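Report on the Visit to the Skundport Flood Warning Office and the Jaline Relief Depot

Submitted by the Tevdale Office of Civil Protection
2026-01-20

Purpose of the visit

The Tevdale Office of Civil Protection sent a delegation to Skundport to study how that city warns its residents of river flooding and how it moves relief goods to the low-lying districts. The delegation was led by Bernadette Abernathy, Deputy Director for Preparedness, accompanied by Vitalii Bondarchuk of the Supply Section and Alaric Wojcik of the Communications Section. The host was the Skundport Flood Warning Office, represented throughout by its head, Lenuța Hodoroagă.

The visit was requested after the high water of last spring, when the lower part of Tevdale received its warning late and the town gym was opened before any blankets had reached it. The Council asked for a written account of practice elsewhere before the new budget is prepared. Skundport was chosen because its river behaves much like ours, rising fast after rain in the hills and falling slowly, and because its warning system was rebuilt recently enough that the staff who planned it are still in their posts.

The Flood Warning Office

The Office occupies the upper floor of the former customs building. It is staffed day and night during the wet months and by a single duty officer at other times. River levels arrive from 11 gauges, the farthest of which stands above the hill village of Baptiste. A reading from Baptiste gives the city between five and seven hours before the same water reaches the first bridge. Ms. Hodoroagă stressed that this interval is shorter when the ground is already soaked, and that the duty officer is expected to use judgment in such cases.

Warnings are issued at three levels. The first is sent only to public bodies, schools and the operators of the two pumping stations. The second goes to all registered households in the flood zone by text message and recorded telephone call. The third is an instruction to leave, and is given by siren as well as by message. The duty officer may issue the first and second levels without further approval. The third requires the agreement of the mayor or a named deputy, one of whom must be reachable at all times.

The delegation asked how often the second level had been issued without a flood following. The Office keeps a record of such cases and publishes it each year. Ms. Hodoroagă's view is that residents accept a warning that comes to nothing if they are told afterward why it was sent. A short message is therefore issued when a warning is lifted, giving the highest level the river reached. Mr. Wojcik noted that Tevdale sends no message of this kind at present, and that residents often learn from neighbors that the danger has passed.

At the time of the visit 1,419 households were on the register. Registration is free and may be completed at the post office, at any school in the zone, or by telephone. Households are asked whether anyone living there would need help to leave, and whether there is an upper floor. The answers are checked every February by letter. The delegation was shown a blank copy of the letter, which fits on one page and may be returned unstamped.

Guidance to households

The Office places great weight on what residents do in the hours between the second and third levels. Its printed guide asks them to carry papers and medicines upstairs, to clear the ground floor of things that can float, and to switch off the power at the main board if they can reach it safely. The guide is delivered to every address in the zone, and a large-print version is available. Home visits are made on request by a trained adviser, who goes from room to room with the resident and leaves a signed list of what should be moved first.

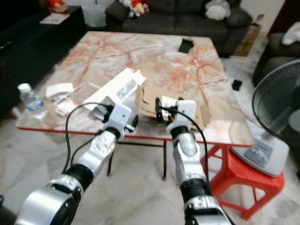
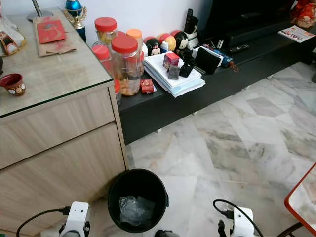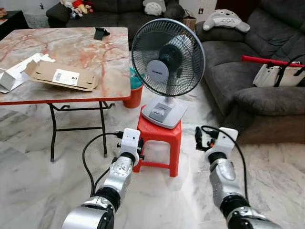
Home visits give most of their time to the ground floor, where the losses in Skundport have been heaviest. Advisers begin with the doors and air vents, then turn to the floor covering and the furniture. A living room with a marble-tiled floor, such as the one in the third picture, is treated differently in the guide from a carpeted room: the tiles may stay as they are, while a carpet should be rolled and taken upstairs if time allows. Small pieces that one person can lift, a stool for instance, are to go up first. Heavy furniture is left in place, with its lower drawers emptied. The adviser also marks on the list anything the resident should not attempt alone.

The guide is plain about its limits. It states that no item in the house is worth a delay once the siren has sounded, and it repeats this on the back cover. Ms. Abernathy asked whether residents had been found moving property after the third level was issued. The Office confirmed that this happened in two streets near the harbor, and that the wording on the back cover was added as a result.

The Jaline Relief Depot

In the afternoon the delegation traveled to the depot at Jaline, on higher ground to the north of the city. The depot is a single-story warehouse with a loading bay on the road side and a smaller door at the rear for vans. It was built for the storage of grain and taken over by the city when the mill closed. The manager, Bernadette Wojcik, has run the site since that time.

The depot holds 900 folding cots, together with blankets, drinking water, baby supplies, hygiene packs and portable lamps. Goods are stored by shelter, and a truck can be loaded for one shelter without opening the stock of another. Each bay carries the name of the shelter it serves and a sheet showing the order of loading. Cots are loaded last so that they come off first. Ms. Wojcik explained that the order was changed after a winter exercise in which the cots were found at the front of the truck, behind the water, and people stood waiting while it was unloaded.

Loading starts at the first warning level, before the public has been told. The delegation considers this the most useful finding of the visit. In Tevdale the supply crews are called only when the decision to open a shelter has been made, and the time lost is considerable. Mr. Bondarchuk asked what was done with a loaded truck if no shelter was opened. The truck is kept loaded until the river has fallen below the first mark and is then returned to its bay. The cost is the wages of the crew, and the city has accepted it as part of the normal budget.

Food is not stored at Jaline, apart from dry goods for infants. Hot meals are supplied by two school kitchens under a standing agreement that is renewed each year. The agreement names the staff who hold keys and sets the rate at which the schools are repaid. A copy was provided to the delegation and is held by the Supply Section.

Some difficulties were reported openly. The road from Jaline to the harbor district passes under a railway bridge that floods early, and the other route is longer and passes a school. Blankets stored through the summer have suffered from damp along the north wall, where shelving has since been moved inward. The lamps are of three different makes and do not share batteries. Ms. Wojcik has asked for a single type and expects the matter to be settled when the next order is placed.

Shelters

Time allowed for a visit to one shelter only, the sports hall on the east side of the city. It has a ramp at the main entrance and a separate room for families with small children. Pets are received in the covered yard, in cages supplied by the depot. The hall can take 80 people overnight with the present number of washrooms, and the city does not admit more even where floor space remains. A notice by the door directs later arrivals to the next hall, and a bus is provided between the two.

The delegation was told that the school term is not interrupted by the use of this hall, as it stands apart from the classrooms and has its own water supply and boiler. This is not the case for two of the shelters listed in the Tevdale plan.

Recommendations

The delegation recommends that the Council consider the following.

The first warning level should go to the Supply Section at the same time as to the schools, and loading should begin on receipt.

A message should be sent to residents whenever a warning is lifted.

The household register should be opened at the post office as well as at the town hall, and checked by letter once a year.

The guide for households should be rewritten in shorter form, with the instruction to leave printed on the back cover. Skundport has given permission for its text to be used.

The number of people admitted to each shelter should be fixed in advance according to its washrooms, and the route to the next shelter posted at the door.

Home visits are not recommended for the coming year, as the Office has no trained advisers. Skundport has offered two places on its next course, and the Communications Section will report separately on the cost.

The delegation wishes to record its thanks to Ms. Hodoroagă, Ms. Wojcik and their staff for a full program and for their frank answers. A return visit to Tevdale has been proposed, to include the river wall and the lower pumping station. Copies of the documents received may be read at the Office of Civil Protection during opening hours.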